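12 Jun 2021, gripper bench

Swapped the Zerkier fingers in for the Urkalmont ones this morning and wow, what a difference in the hand! The ribbed bodies flex nicely and the yellow tips are easy to pick out on the wrist camera, even on the wide lens (I still want to redo the calibration from February). 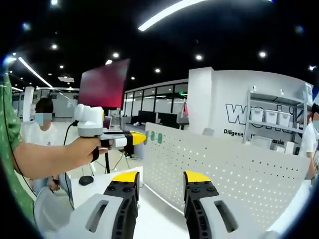

Weidong Qiu thinks the opening is too wide for small parts. Maybe, but I'd sooner keep the reach and shim the pads 2 mm first. Ran 149 open-close cycles by hand, three sticky ones, all on the left finger. Still to do: the full 1,000, and ask Shao about spare pads.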